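Holstead opens its sock-drying and sorting table to the neighborhood
16th September
By Larysa Lytvynenko

I get to share some happy news from Holstead - our sorting table is open to everyone starting today! If you have a drawer full of odd socks and soft slippers (I sure do), bring them over and lay them out with us. We've already sorted almost 4000 pieces since March, and I still get a kick out of finding a match.

The table is marked off with blue tape so each piece gets its own spot and your things don't wander into your neighbor's. Thick or felty pieces can go up on a little dowel stand over a tray, which helps them keep their shape while you hunt for the other one. I love those stands, and Koval is making 12 more of them for us!
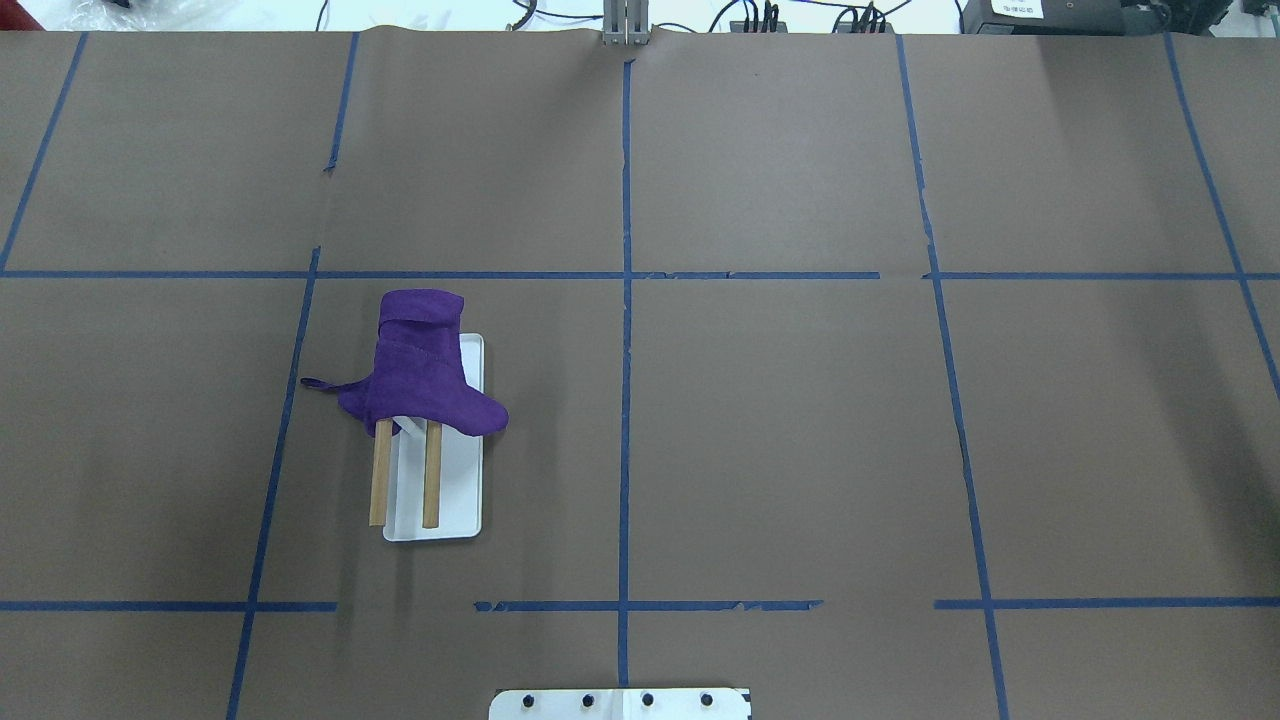

Blue tape marks off the spaces. 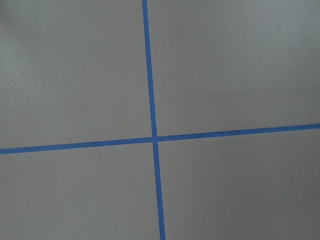

Bohdana Stelmakh told me she wants the squares kept big, big enough for a winter boot liner to lie flat, and that she would sooner wait for a free square than share one. Fair enough! We're keeping them big.

Coming in is free, and you can stay up to 2 hours. Ask for me at the Zallow Street door.

Comments

marnie_k: Do you take baby socks? I have a whole bag.

Larysa Lytvynenko: Yes, bring the bag!

Ted R: Still missing my gray wool one.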